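A cama não é uma mesa, mas ninguém avisou as coisas

Em casas pequenas, a cama é a única superfície grande que não está já ocupada. Por isso é lá que se despeja o conteúdo da gaveta do quarto quando ela deixa de fechar. A minha deixou de fechar em agosto e eu, pessoa de decisões rápidas, tratei do assunto em março.

O método que uso pede três coisas: uma manta velha por cima da colcha boa (ou a colcha que já perdoa tudo), luz de dia e uma caixa de cartão baixa. Esqueçam os organizadores com divisórias reguláveis. Comprei um da Clakora, 1.130 ienes numa loja de importação, e as divisórias regularam-se sozinhas até ficarem todas encostadas ao mesmo canto.

## 1. Primeiro a caixa, depois a gaveta

Ponham a caixa aberta no meio da cama antes de despejar seja o que for. Se despejarem primeiro, vão acabar à procura da caixa por baixo do monte.

O que vai lá para dentro são as coisas pequenas que rolam. Uma bola com um puxador, uma ventosa ou prima de ventosa, rodinhas, tampas sem frasco. O telemóvel fica do lado de fora, sobretudo se o ecrã já tiver a sua história, e os lenços de papel também, que o pó de uma gaveta dá para uma tarde de espirros.
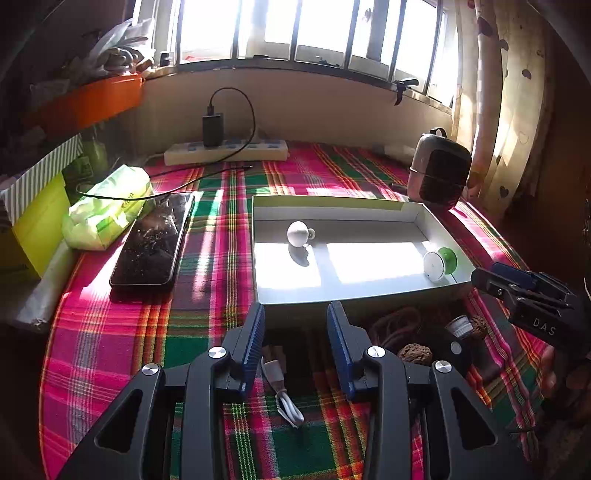 *Caixa no meio da cama, telemóvel e lenços do lado de fora.*

Uma nota sobre a janela: sol direto é ótimo para ver o pó e péssimo para pilhas, velas e chocolates esquecidos. Quem tiver a cama encostada à janela faz a triagem de manhã cedo ou corre a cortina.

## 2. Os cabos

Cabos ligados à tomada não entram na arrumação. Desliguem-nos ou afastem-nos para a cabeceira, senão puxam por uma ponta e vem o carregador atrás, mais a régua de tomadas, mais a boa disposição.

Os soltos enrolam-se largos, sem apertar na zona da ficha, e prendem-se com um elástico ou com o arame do saco do pão. Depois cada um leva uma etiqueta de fita-cola de papel. Escrevam para que serve, por extenso. «Cabo branco» não é informação útil quando são todos brancos.

Um cabo que não encaixa em nada do que têm em casa é um cabo de outra pessoa ou de outra década. Eu dou-lhes até ao fim do mês e depois seguem para o ponto de recolha de eletrónicos.

## 3. A tampa também trabalha

A tampa da caixa, virada ao contrário, faz de tabuleiro. Cabos e adaptadores de um lado, carrinhos de linha e afins do outro. O que ainda não tem destino espera em cima da manta: frascos pequenos, brinquedos, aparelhos que já ninguém liga.
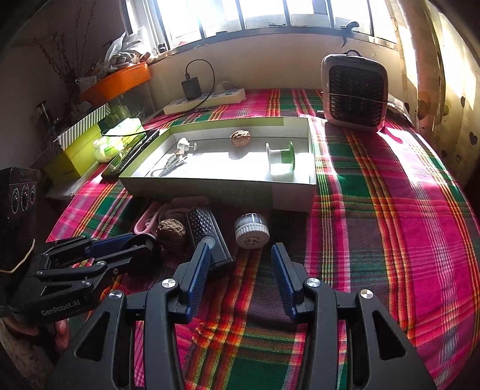 *Tampa a fazer de tabuleiro: cabos à esquerda, carrinho à direita, uma noz ao fundo e outra cá fora.*

As nozes merecem parágrafo próprio. Noz com casca, guardada fora da cozinha, é um convite a traça e a rato. Volta para a fruteira ou parte-se já, e a casca não vai para a gaveta «porque pode dar jeito para trabalhos manuais».

Frascos com creme: abrir, cheirar, decidir. Se for preciso cheirar duas vezes, a decisão está tomada.

## 4. Sacos de plástico

Um monte de sacos cresce até encher o sítio onde o puseram. Escolham um saco médio, metam lá os outros dobrados em triângulo e, quando esse estiver cheio, acabou a coleção. O meu limite são os que cabem num saco da mercearia Sonstead, que é pequeno e por isso educativo.

## 5. Acabar antes de dormir

Marquem hora para terminar. A cama tem a vantagem de, à noite, fazer falta. O que sobrar na manta vai para a caixa, a caixa fecha-se com a tampa e escreve-se a data por fora: a minha diz 3 de março de 2025. A manta sacode-se à janela, depois de verificar se não ficou lá nenhum botão.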